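About Flunell

Flunell cleans gym equipment. We work in apartment building fitness rooms, small hotels, physical therapy offices, and private homes with a room set aside for exercise. Most of our customers have between one machine and 10. Our largest has 71, spread over several buildings.

The company began as a side job. We were doing general office cleaning for a property manager, Caltard, and the fitness rooms kept coming up in tenant comments. The floors were fine. The complaints were about sticky handlebars, gray lint under the bikes, and fingerprints on the displays. General cleaning crews are given a few minutes per room, and a cross-trainer has a lot of surfaces. Caltard asked us to take the fitness rooms as a separate contract, and we have not gone back to offices.

What we do on a visit

A standard visit covers every part of the machine a person touches, then the parts that collect dust, then the floor. We start at the console and finish at the feet of the machine, so that whatever falls gets picked up at the end. Handles and grips come right after the console. Saddles are wiped on top and underneath. Pedals with ridges are brushed first and then wiped along the ridges. Stabilizer bars are easy to forget and usually hold the most lint.

We use microfiber cloths and change them often. A cloth used on pedals or floor bars goes into the wash bag and does not go back to a handle or a screen.
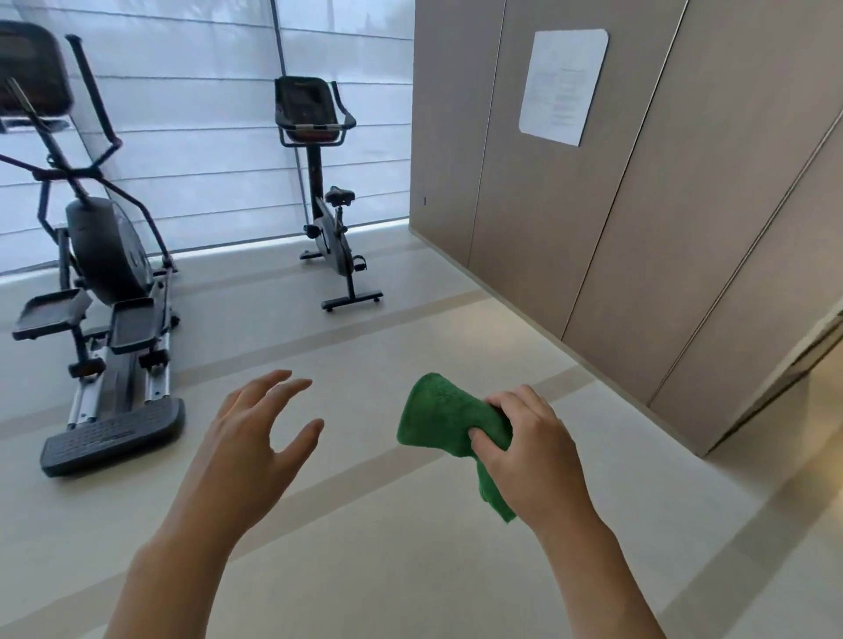
Do the machines have to be moved before you come?
Please leave them where they are. We work around each machine and clean the floor between and beneath them as far as a flat mop will reach. If you want the floor cleaned under the stabilizers as well, tell us when you book, and we will send two people.

Consoles and screens

Consoles get the most care. We put cleaner on the cloth and never spray it at the machine, and the cloth should be damp enough to lift a fingerprint and no more. Buttons are wiped lightly in one direction. Vent strips are dusted dry. We ask that machines be switched off before we arrive when the switch is in a locked area. Where we can reach it, we do it ourselves and switch it back on before leaving.

We do not open housings, tighten bolts, or repair anything. If we find a loose pedal or a torn grip, it goes on the visit sheet. Customers who need a repair shop have often used Heiskanen, a separate business that we do not own and take no fee from.
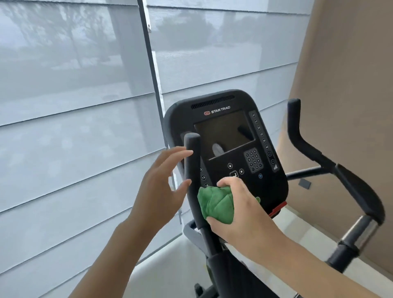
Wiping down a Star Trac console.

Supplies

Our cloths are washed in our own laundry room, without fabric softener, which leaves a film on screens. We keep up to 1,000 in rotation. Cleaner is mixed fresh for each day's route. It has no added scent. If your equipment manual names a product you would like us to use, leave it in the room with a note and we will use that one.

Scheduling

We run routes Monday through Saturday, starting at 6 a.m. for buildings that want the room finished before residents come down. Weekly and twice-monthly visits are the most common. Homes are usually monthly. Wednesday is our fullest day, and new customers are often placed on another one.

Visits are booked through Clusteck, the online calendar linked from our contact page. You can change or skip a visit there until noon the day before. After each visit the sheet is posted to your account, with the machines cleaned and anything we noticed.

Our crew

There are 27 of us, including the laundry room and the office. New crew members train in our shop on secondhand machines before going out on a route, and for their first month they work alongside someone experienced. We close for one week in August. Routes for that week are moved up or back, and customers get a message with the new day.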